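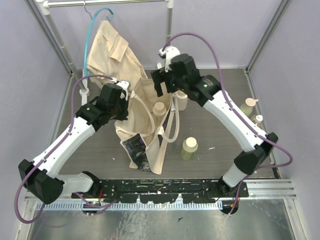

Tote bag, cream canvas, with long handles and a dark printed patch low on the front. Item 486.

Everyday Bags: Gallery
Strickland Collection of Household Textiles

The Strickland Collection holds cloth goods made for daily use in the home, at school and on the way to and from the store. This page is part of the online gallery for the bag section, which covers shopping bags, laundry bags, shoe bags, book bags and the plain canvas tote. Items are shown as they come to hand, without padding or pressing, so that folds and creases can be studied along with the cloth.

About this item
Item 486 belongs to the group of printed canvas totes. The bag is crumpled and partly open, and the long handles loop out to one side. The printed patch carries blue and black tones against the cream of the cloth. A rack of metal tubing stands behind the bag.

The item came to the collection from Dreltum, a neighborhood exchange where residents leave household goods for others to use. The exchange accepts bags of all kinds throughout the year and sets some aside for the collection each July. Donors are asked to leave a short note on how a bag was used, but notes are not required, and none was received with this one. The date of manufacture has not been established.

The canvas tote in the collection
Canvas totes form the largest group in the bag section, with 169 items entered in the register. Most were given away at fairs, bookstores, libraries and local events, and were then kept for other purposes. The register therefore records two kinds of information for each bag: the use for which it was first handed out, where this is known, and the uses to which it was later put. Donors' notes mention groceries, gym clothes, library returns, knitting, beach towels and, in several cases, the storage of other bags.

Plain canvas is a simple cloth, but it varies a good deal in weight and stiffness. A heavy canvas will hold a shape after it has been set down and may stand partly open without support. A lighter one falls in on itself and shows many small folds. Washing also changes the cloth. New canvas is often stiff from the mill, and a bag that has been laundered many times will drape more softly. For this reason the collection does not iron its totes before they are entered in the register.

Handles
Handles are recorded by length, width and method of attachment. The register uses two terms for length. A short handle is meant to be held in the hand, with the bag hanging at the side of the leg. A long handle can be worn over the shoulder and leaves both hands free. Item 486 is entered under long handles.

Wear usually shows first where the handle meets the top edge of the bag. Reinforced stitching at this point was added to the register as a separate heading after a review of repaired bags. Donors who have mended a handle are encouraged to leave the repair in place. A bag with a replaced strap or a patch sewn over a weak seam is of as much interest to the collection as one in its first condition.

Printed areas
Printed patches and panels are described by position and color. The wording or design is recorded only when it can be read with confidence. Where a bag is folded over its own print, the register entry is limited to what is visible and is completed at a later viewing – the entry for item 486 remains open on this point.

Prints on canvas should not be rubbed, and they should not be pressed with a hot iron from the front. Persons handling a printed bag are asked to lift it by the body of the cloth and to keep the printed area clear of zippers, buckles and rough surfaces.

Storage and care at home
The collection receives frequent questions about the care of canvas totes. The following advice is given for general use.

Empty the bag completely before washing and turn it inside out. Check the corners for receipts, coins and loose thread.
Wash in cool water with similar colors. Cream and natural canvas may pick up dye from darker cloth.
Pull the bag into shape while damp and hang it by the bottom edge, so that the handles do not take the weight of the wet cloth.
Fold the sides toward the center, lay the handles down the middle and roll from the base. Bags stored this way fit upright in a drawer or a shallow box.
Bags used for raw food should be kept apart from those used for clothing or books.

Related pages
The Fistard pages of the gallery cover drawstring bags and laundry bags. Paper patterns for making a lined or unlined tote at home are held in the Pladell pattern file, which may be consulted in the reading room by appointment. Patterns may be traced but not borrowed.

Use of gallery pictures
Pictures in this gallery may be used in teaching and in printed handouts with the credit line "Strickland Collection of Household Textiles." Please include the item number with each use. Requests for larger copies should be sent to the reading room and should state the intended purpose.

Corrections to the register are welcome. Readers who recognize the print on item 486 are invited to write to the reading room with the item number and any details of where the bag was given out.

Back to Everyday Bags
Next: Book bags and satchels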